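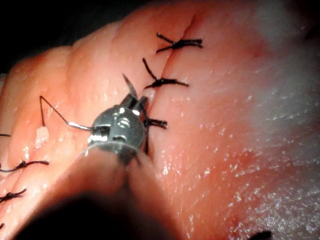

Figure 7. Part of a closure in black suture, with interrupted stitches along a straight incision. The jaws of an instrument lie close to the stitches.

3.2 Incisions and stitches

All closures were made with interrupted stitches, each one tied and cut before the next was begun. We chose this pattern over a running stitch so that each stitch could be scored by itself. A poor knot in a running stitch slackens its neighbours, and in our earlier work with the Ekex pads it was hard to say where a fault had started.

Black suture was used throughout. It stands out well against pink and red, and short tails can be told apart from shadow even where the surface is shiny (Figure 7). Undyed thread was tried in October and dropped after 11 closures, as the raters could not agree on tail length.

The incisions were straight and were cut by one person before each session. Spacing was not marked on the surface. The operator was asked to judge it by eye, to bring the edges together without bunching them, and to leave tails long enough to grip but short enough not to lie across the next stitch.

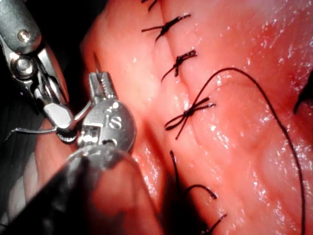

Loose thread was the most common cause of delay. A long strand tends to settle on the wet surface and stick there, and has to be lifted clear before the next loop can be formed. Operators were free to shorten the strand at any point, but we did not count this as a fault. Time spent clearing thread was logged separately from time spent tying.

Of the 200 stitches attempted, 153 were accepted at first rating. A stitch was rejected if the knot slipped under a light pull, if the edges gaped, or if one edge rode over the other. Overlap was rare near the middle of an incision and more frequent at the ends — a pattern also noted in the Cirnlow trials.

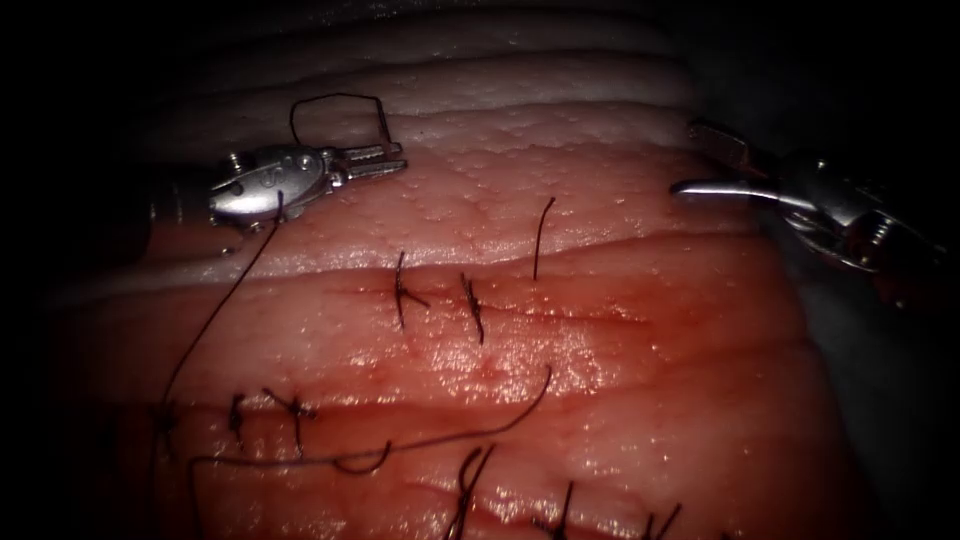 3.3 Rating of finished closures

Two raters scored each closure separately, using the Plolden sheet with the item on skin marking left out. They looked at spacing, edge contact, knot position and tail length, in that order. Knots were expected to sit to one side of the incision; either side was allowed. Where the two scores differed by more than one point, the closure was looked at again by both raters together and a single score was entered.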